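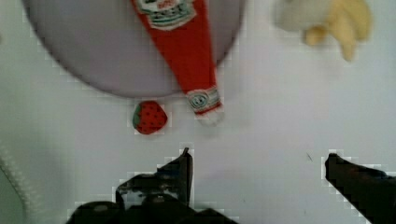

Play food should be put away by the child who got it out, and it should go in one bin. I have tried the other way. In February we bought a Plamo shelf with 13 small compartments, one for fruit, one for bottles, one for plates and so on. My daughter is two. She ignored it, and I did the sorting every night for six weeks.

Now the toy strawberry goes in with the ketchup and the plates go on top. It looks messy and takes her a couple of minutes. Parents are sold a lot of storage for toys that don't need it. I would keep one open bin, low enough to reach, and give the shelf to someone with books.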